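Peg board kits to go to more schools and clinics

A small workshop will begin making its peg and plate assembly boards in larger numbers from May, after a trial in which 73 boards were lent out to schools and hand therapy clinics.

Ullaner, the firm behind the kit, said it plans a first run of 1,000, with up to 3,000 to follow if orders hold.

The kit is a white board with blue parts of different thicknesses. Outlines printed in black show where pieces can stand, and raised white plates have holes for others. Users sort the pieces by size and shape, then fit them one at a time.

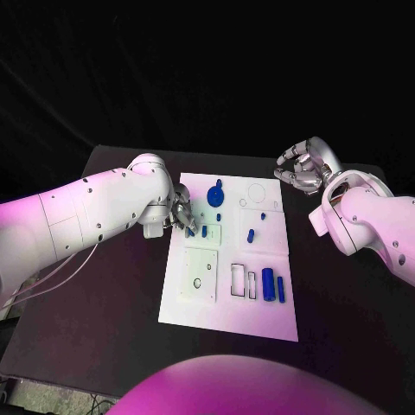
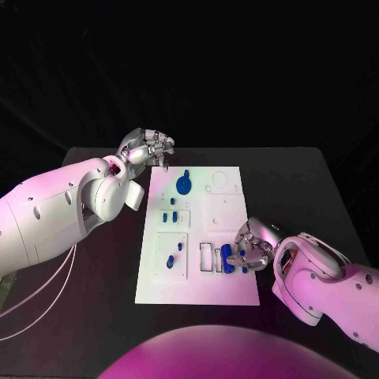 The white board with its blue pegs, cylinders and printed outlines, on a dark tabletop.

Designer Hinata Sugiyama said the colours were kept plain on purpose.

"We tried a version with five colours and people matched the colours and ignored the shapes," she said. "With everything in blue you have to look at the size."

The thinner pegs caused the most trouble during the trial. Thirteen boards came back with at least one missing, and the new kits will ship with a bag of spares.

Ward Hendriks, who coordinated the loans, said teachers had also asked for a lid so the boards could be stacked at the end of a lesson. That has not been settled. A lid adds to the cost of freight, he said, and the centre of the board would need to be redrawn to make room for a clip.

Orders open on Monday at 9 a.m. Schools that took part in the trial may keep their boards.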